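Forum > Hardware > Kits and grippers

Thread: Purnano hand-held gripper pair, worth it?

trasley_tinkerer
Hi all, long-time reader, not much of a poster. I've been looking at the Purnano hand-held set for our little shop (we do pick-and-place demos for people who want a robot arm but don't want to write any code). The kit is two grippers, cables, a bag of spare pads and a year of their upload service. Has anybody run it for more than a weekend? The Gagnon pair is what I've used before and I liked it fine, but the Gagnon is heavy and my wrists aren't what they used to be. I'm mostly interested in kitchen stuff. Boxes, lids, shelves, that sort of thing.

mudroom_max
We've had the Purnano set since July. Short version is I like the grippers and I'm lukewarm on the service. Long version below, sorry in advance!

Setup took me one evening, and most of that was the computer side. The grippers themselves are pretty much grab and go. Anyway, here's the kind of job we've been giving them, storage boxes on a small wire rack:
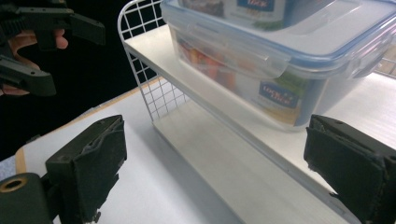 My big gripe is the pads. They hold smooth plastic really well, better than the bare rubber on our old pair, but they wear in a hurry if you work near anything with an edge. Look at the top of the left one, it's frayed and folded over and there's lint stuck along the rim, and the right one is starting to peel and curl too. They still grip! I just hate how fast they got ratty. The spare bag has 16 in it, which sounded like a ton when I opened it and doesn't anymore. The seller told me to trim the loose bits with nail scissors, so I guess that's the official maintenance plan.

Other stuff, in no order. The handle is comfy for me but my hands are big. The trigger has a soft spot halfway through that took me a couple days to stop noticing. The upload service is slow at night and quick at lunchtime, go figure.

pegboard_pat
What did you pay, if you don't mind? Tutwood has it listed at 300 and I can't tell if that's for one gripper or both.

mudroom_max
300 is the pair. One by itself was 200 when I looked, so you'd be kind of nuts to buy them separately unless you broke one.

pegboard_pat
OK that's way better than I figured. Thank you!

quietservo
Going to disagree with Max on the pads. We run ours hard and I'm still on the second pair. I think people squeeze way too much. You don't need to crush a food box to lift it, and if the finger is mashed up against the rack on the way in, of course the pad is going to peel. Slow down and come in from the front. I had a guy here go through 4 pads in one afternoon and then zero the week after, same kit, same boxes, all I did was nag him about his approach.

Also the Gagnon pads wear too, they're just thicker so you notice it later.

mudroom_max
Ha, fair, I'm probably a squeezer. But I don't buy that it's all technique. If I'm paying for a kit that's sold for shelf work I expect it to bump into a shelf once in a while.

quietservo
Bump, sure. Scrape along it, no.

lowbatterylou
Can I ask a dumb beginner question, do you both work standing over the table or sitting? I bought a used Purnano set from a guy in Trasley and my shoulders are killing me. My table is regular kitchen height and by the end I'm holding my elbows up around my ears.

mudroom_max
Not dumb at all. Get the work surface LOW. I went from a bench to a platform down near the floor and it was night and day. Arms hang down and forward, hands come in from your side of the board, and you can see what both grippers are doing without hunching. Put the rack at the back of the board and keep the middle clear so your hands have someplace to be. Oh, and give the cables slack before you start. If they pull even a little you'll feel it in your wrist an hour later. 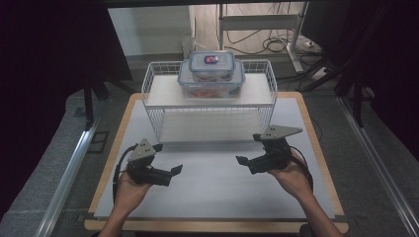
Both grippers over the board, rack at the back with the two boxes stacked on it.

lowbatterylou
Oh wow, yeah, that's way lower than mine. Is that carpet under it? I've got tile and everything I own slides.

mudroom_max
Yep, gray carpet. On tile I'd stick one of those rubber rug mats under the platform, the cheap mesh kind.

trasley_tinkerer
This is super helpful, thanks. What are the triangle plates on top of the grippers for? The Gagnon doesn't have anything like that.

quietservo
Flat metal with holes in it, so you can bolt stuff on. I use the holes on mine for a cable clip and nothing else. They do catch on sleeves, so roll yours up. If you're short on room above the shelf you'll want to watch them too, they add some height.

pegboard_pat
Sleeves!! I lost a sweater cuff to a different brand's version of that. Would it kill these companies to round off a corner?

trasley_tinkerer
And how do they do with clear boxes? I've had trouble with see-through plastic on other setups. The hand part was fine, but the recordings came back kind of useless.

mudroom_max
Mixed. Boxes with something colorful inside are a lot easier on the software than empty ones, at least with how ours is set up. The colored rim on the lid helps too. I keep stuff in mine for that reason and I leave the labels on. A totally empty clear box on a white shelf on a white table is asking for it.

quietservo
Agree on that one. I put a strip of painter's tape on my empties and life got better. Purnano support told me I shouldn't have to, and then had no other suggestion, so the tape stays.

My real complaint is the latches. Picking up a snap-lock box is easy. Opening one with these fingers is miserable, the tips are too blunt to get under the flap. If you're planning lid demos, trasley, try before you buy.

trasley_tinkerer
Hmm, lids were half the reason I was looking. Does anybody make a thinner fingertip for it?

mudroom_max
Tutwood had a narrow tip set on their site last month but it was out of stock. I've got my name on the waiting list. I can get latches open maybe one try out of three with the stock tips, if I hold the box still with the other gripper and come at the flap from the side. It's doable, it just isn't pretty.

quietservo
One in three is generous, Max.

mudroom_max
I was having a good day.

trasley_tinkerer
OK, I'm going to order the pair and skip the service renewal when the year is up, sounds like. Will post again once I've tried the lids. Lou, if you end up selling yours let me know first, a spare set wouldn't hurt.

lowbatterylou
Not selling yet! Going to cut the legs off an old coffee table this evening and see how my shoulders feel.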